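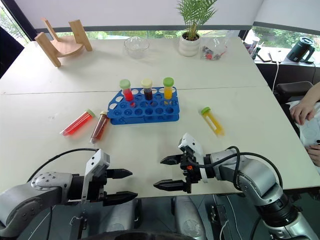
What is the Marar bench robot?
The Marar is a two-armed table robot put together in a shared workshop in Stomthorpe, meant for light handling jobs such as sorting, racking and passing small objects from one gripper to the other.

Marar (robot)

The Marar is a home-built robot with two arms mounted side by side on a single body. It was designed by Aishwarya Hegde and assembled by members of the Stomthorpe shared workshop, where it is still kept. The name covers both the machine and the set of drawings from which it can be copied.

Design

Each arm ends in a parallel gripper with two black fingers that open and close together. The fingers have ridged, tapered tips, which helps with narrow round objects such as capped test tubes. Cables run outside the arms and are left slack at the wrists so that the joints can turn freely. The reach of each arm is 683 mm, and the rated load is 500 g per gripper.

The control program, Puron, runs on an ordinary desktop computer. It can replay a recorded movement or follow an operator's hand controls. Early versions moved one arm at a time. Movement of both arms together was added in October, after the joint motors had been changed for a quieter type.

Use

Most of the work done with the Marar is practice in picking up and placing. A common exercise uses a rack and a handful of tubes of coloured liquid, some standing in the holes and others lying on the table. A tube lying at an angle has to be gripped, turned upright and lowered into a hole, and the turn is usually the slowest part. By the end of the first season the workshop log listed 679 attempts.

Copies

A second Marar was built in a garage in Wastenness from the same drawings. It has shorter forearms and a different base plate, and the parts cost around £700, excluding the computer. Recordings made on one machine need their joint angles corrected before they will run on the other.

See also

Parallel gripper
Puron (software)
Stomthorpe shared workshop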